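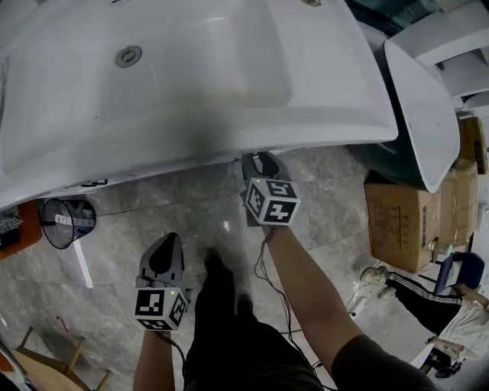 Guides > Bathroom > Huvberg Pop-Up Waste > Care and Refitting

4. Cleaning and refitting the waste plug

Hair and soap will find their way into any basin sooner or later, so please don't worry if yours has started to drain slowly. A gentle clean usually sets things right, and you won't need a plumber for it. Set aside 12 minutes or so the first time — it gets quicker once your hands know the job.

You will need an old toothbrush, a small bucket, a soft cloth and the grey key from the Jolto pouch that came in the box.

1. Press the plug once so that it pops up, then turn it anticlockwise by hand. If it's stubborn, wrap the cloth around it before you try again.

2. Lift the plug straight out and look at the rubber seal underneath. A seal that has gone hard or split should be replaced (ask for part 1266).

3. Fit the grey key into the two slots in the strainer and loosen it by half a turn, no more. The strainer should now lift free.

4. Scrub the plug and strainer in a bucket of warm water with a drop of dishwashing liquid. Have a good go at the thread, where the grey muck likes to hide.

CAUTION: Never use bleach, drain crystals or steel wool on chrome parts. They will dull the colour and the finish can't be brought back.

5. Rinse everything, put the strainer back and tighten it with the key until it feels snug. Please resist the urge to give it one more turn for luck!

6. Screw the plug in clockwise, press it closed and fill the basin to the depth of your hand. Leave it for a few minutes and check that the level hasn't dropped.

NOTE: If you have the older Brandes spring, the plug will sit slightly higher than the newer one when open. It's quite normal and won't affect the seal.

7. Open the plug, let the water go, and run a dry finger around the pipe joint beneath. If you feel any damp, tighten the joint nut by hand and test again.

For spare seals and keys, write to Jörg Ostermann at the Pestarier parts counter and quote kit 1175. He's very patient with blurry photos of old fittings, so send one along if you're unsure what you have.

67 people found this helpful | Share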